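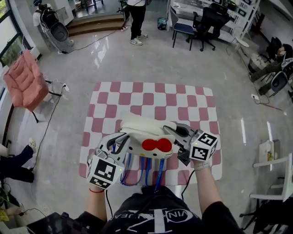 Figure 2. An item from the character goods group, over a pink-and-white checkered mat.

4.2 Does a familiar face make people keep things longer?

The claim that character goods outlast plain ones is repeated so often in the trade press that it has taken on the weight of a finding. We could trace it to one source, a survey run for the gift shops at Romcombe, and that survey asked people how long they expected to keep an item they had bought the same day. Expectation at the till is a poor guide to what happens in a cupboard two years later. Most of us have bought a mug we were sure we would use forever.

Our own household survey was meant to do better, and in some ways it did. We asked 2,000 households in Rultside and Romcombe to list the small decorative items they had thrown out, given away or sold in the past year, and to say for each one whether it carried a known character. Items with a face on them (Figure 2 shows one, with its red bow) were put in one group and everything else in the other. The split was crude. A plain cushion in a character's colors went in the second group even when the owner plainly thought of it as belonging to the first, and we had no good rule for such cases.

On a first reading the results favor the trade view. Character goods were thrown out less often than plain goods. However, they were given away far more often, mostly to younger relatives, and once giving away is counted as a form of getting rid of something, the gap between the groups shrinks to a size we would not care to defend. Whether it should be counted that way is a fair question. A toy passed to a niece is still in use. It has also left the home of the person who was supposed to be so attached to it.

Earlier work on the Yap resale listings takes the opposite line and treats any transfer as proof of lasting value. We are not persuaded. People list things for sale when they want the shelf back. A high asking price tells us what the seller hopes for, and the listings do not record what was paid, or whether anything was paid at all. The same work leaves out listings that expired unsold, a choice that can only push the result one way.

There is also the matter of age. Character goods in our sample were newer on average than plain goods, and new things are thrown out less whatever is printed on them. When we compared only items bought within the same year, the difference in disposal fell again. It did not vanish, and we do not claim that it did. Over 22 percent of respondents could not say when they had bought the item in question, so this comparison rests on a smaller and probably tidier set of homes than we would like.

The packaging maker Pakberg has suggested that boxed character items are kept longest of all. Our form had no question on boxes, and only 9 respondents mentioned one without being asked. We draw nothing from this.

What remains is a weak pattern that fits several stories. Attachment is one of them. Guilt about throwing away a present is another, and several open answers pointed toward it, though we had not planned for this and did not code for it. A follow-up form, sent out in June, asks directly whether each item was a gift. Until those answers are in, we would advise against citing the household survey as support for the attachment account.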